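Getting through the first year of quilting nights

03/12/2020

We finished up for the year on Tuesday, so I'm putting down how the quilting nights at Burnenside went before I forget.
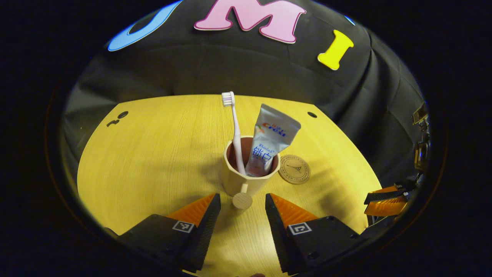

How it started

Aicha Belhaj and I had both been sewing at home for years and were sick of doing it on the kitchen floor. The hall at Burnenside was going for $58 a night with the heating included, so we booked it for September and put a notice up at the library. Seven people came to the first one. Two of them had never threaded a machine.

We had planned to have everyone make the same cot quilt. By the second night that plan was gone. Hedvika Matoušek turned up with a bag of her mother's shirts and wanted to make a memory quilt, and after that everybody wanted to bring their own fabric.

What we got wrong

Power. The hall has one circuit for the whole back wall, and two irons plus a kettle will trip it. We now iron in the kitchen and boil the kettle before we start.

Batting was the other one. I ordered a cotton roll from Skosley because it was cheap, and it was too thin for a winter quilt. Aicha doubled hers up and broke three needles getting through the seams. The wool blend costs more but I'd go straight to it next time.

I also cut 400 squares at home to save time, and got the seam allowance wrong on 171 of them. They're in a tub in the garage. I'll make cushions out of them eventually – or Hedvika will, as she has asked twice.

What worked

Starting at six. We tried seven, and people were packing up just as they'd got going.

Cutting mats that stay at the hall. The cupboard beside the stage is ours until the end of next year, so no one has to lug them in from the car.

Doing the binding by hand. It's slow, but you can talk while you do it, and a few people said it was their favourite part.

Next year

We're keeping the same hall and the same night. Aicha wants to try curved piecing and I'd like to do a proper session on choosing colours, which I'm still hopeless at. If you want to come along, leave a comment and I'll send you the dates once we have them.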